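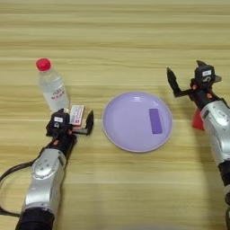
5.3 Failure analysis: the left wrist stall

Most of the lost trials in the August runs come from one fault. Left arm closes, wrist current climbs, controller trips, arm holds position and won't accept new commands until someone power cycles it. We call it the stall below. Of 93 aborted trials, 61 were stalls. The rest were mixed: bad grasps, operator stops, a couple of network dropouts which we do not discuss further.

Setup as in Section 4. Two arms, one table, a plate in the middle, the other objects put out by hand before each trial. Fig. 4 gives a typical layout, with a water bottle standing very close to the left gripper and the lavender plate between the arms. Layouts this tight were allowed by our protocol. They should not have been. The reset sheet gave a minimum gap between objects but no minimum gap between an object and a gripper, and we missed this until Marites Tagle went back through the trial notes.

First guess was thermal. Wrong. Motor temperatures at the trip were no higher than in finished trials, and stalls showed up in the first few minutes of a session as often as in the last. Second guess was the wrist cable, becuase the left one had been rerouted after the Liapis controller was swapped in. Jomar Navarro replaced it. Stalls went on at the same rate.

What the logs do show: in nearly all stalls the wrist was pushing sideways against something before the jaws finished closing. The policy plans the grasp from the head camera only and has no contact term. A tall object next to the jaw gets pressed, the position error grows, the integral term winds up, and the current limit trips. Plain windup. The right arm runs the same code and almost never stalled, which fooled us for a while. Its start pose is higher, so it mostly comes down on objects from above.

The trip itself worked as designed. The recovery did not. Holding position after a trip means the arm keeps pressing on whatever it was pressing on, and in two trials an operator reached in to free an object while the arm was still powered. No injuries. We still count both as safety events and reported them to Consolacion Dizon, who runs the lab floor, the same day. Reaching in is now forbidden until the power light is off.

Three changes were made. The integral term is clamped, the arm backs off along its last path for 60 control steps after a trip and then drops to zero torque, and the reset sheet has a gripper clearance line. We then ran 3000 closing motions on the left arm with objects placed next to the jaws on purpose. No lockups needing a power cycle. Trips still occured, as they should, and the back-off cleared them. Bottles were knocked over in several of these, so back-off is not free. With a full open cup it would be a bad choice.

Not tested: soft objects wedged between finger and table, both arms tripping at once, any gripper other than the one used here. The clamp value was set by hand and we have no argument for it beyond that it worked. Trials lost to stalls are left out of the success rates in Section 5.1 but are included in the appendix totals, so the two will not match.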